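Can a Robot Clean Your Room?

Your floor is covered with games, socks and crayons. Wouldn't it be great if a machine could put it all away? Engineers are working on it, but the job is harder than it looks.

Machines are already good at some chores. A washing machine washes and spins the clothes. A robot vacuum can roll across a floor and suck up crumbs. Each of these machines does one kind of job, and people still help. Somebody has to load the washer and pick the socks up off the floor.

Tidying is different. A robot that tidies has to find each thing, decide what it is, grab it and put it in the right place. Then it has to do that again with something of another size and shape.

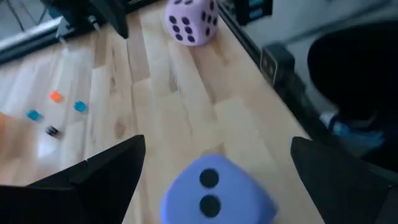 Two big dice and some small pieces on a wooden table. The blue die is between the robot's two black fingers.

Think about how you pick up a die. You look, reach and squeeze, and you hardly think about it. Your skin tells you if it is slipping. Many robots have only two stiff fingers and must work out where to put them. If they close too soon, they miss. If they push from the wrong side, the die slides away.

Small things are harder still. A flat game piece gives the fingers very little to hold.

At a workshop called Emeck, a team gives its robot arm 50 toys to put in a box. The arm gets 1,000 tries. In one test in October it put 74 toys away before it dropped one – then it dropped the next one too. The team writes down every miss and changes the program.

Shops have the same problem. Zonetti, a toy store, still has people fill its shelves by hand. A robot cart brings the boxes from the back room, and workers open them and set out the toys.

So can a robot clean your room yet? It can do parts of the job, slowly and with help. For now, you will have to pick up the dice yourself.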